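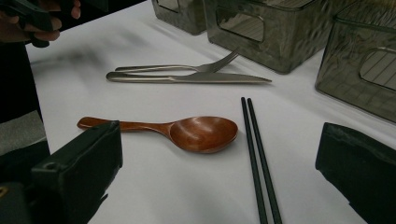
**saltlocker** wrote:
Anyone chartered a bareboat out of Trengate in June? Vostton want 1,682 for the week on a 38-footer called Indora. Linen, cutlery and dinghy "included", fuel extra. Seems low to me and I'd like to know what I'm not being told.

**mkhize_crew** wrote:
Had her last year, no complaints. Clean boat, decent sails. Kimie Ueda did our handover and was very thorough.

**saltlocker** wrote:
What did you pay in the end, though?

**mkhize_crew** wrote:
Hire plus 343 for the damage waiver. You can turn it down but then the deposit goes up.

**greybeam** wrote:
So it isn't 1,682, is it. I also got stung 100 for "end cleaning" after scrubbing her out myself. Check the outboard before you sign anything. Ours took 16 pulls to start.

**mkhize_crew** wrote:
Cleaning is in the terms. They do send them to you.

**greybeam** wrote:
Page four, small print. Call that sending if you like.

**saltlocker** wrote:
I've asked for one all-in figure by email. Not paying a deposit until I get it.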